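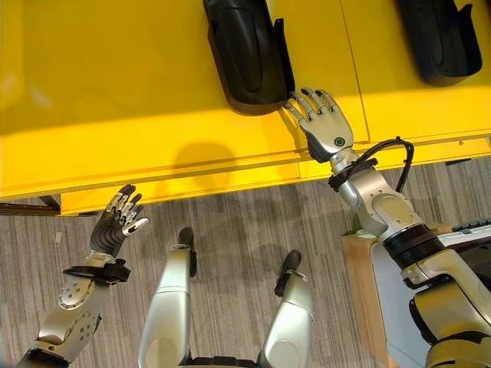 ## The Ilska Work Table in Yellow

We've had a soft spot for the Ilska ever since the first one came through our shop door, and the yellow is still the one people stop and pat on their way past. It's a cheerful, proper bright yellow with a glossy top, the kind of color that wakes up a back room on a gray October morning, and small dark parts show up against it so nicely that you spend a lot less time squinting for the one you just put down.

The top is made in 2 panels that meet at a thin straight seam, a little off to one side. Wolfram Brandes drew it that way years ago so that one panel could be lifted out and replaced if it ever got badly scratched, and we've kept it exactly as he had it. Along the working side there's a yellow front panel that forms a raised lip or drawer front, and down near the floor a dark rail that sticks out a bit at the end — mind your toes the first week, after that you'll know where it is!

### The Moser holders

Every Ilska ships with two Moser holders in black molded plastic. They're long, deep trays with rounded ends and good high side walls, and they simply rest on the top, so you can turn them to whatever angle suits your reach. Mererid Griffiths in our packing room likes hers slanted a little toward her, and plenty of customers have written in to say they've ended up doing the same. You can order extras in pairs under the name Moser Long.

### Looking after it

- Wipe the top with a soft damp cloth and a drop of dish soap. Please skip the scouring pads, gloss doesn't forgive them.
- Lift the holders when you move them, grit underneath will leave marks.
- It stands happily on carpet, but check it with a level once it's loaded.

### Ordering

The table is rated for 300 pounds, spread evenly. Delivery comes from our Zemlow warehouse, and Rupert Holzer will call you first to talk about doorways and stairs. Replacement panels are in the Sorklow parts list.

Page updated 2003-08-04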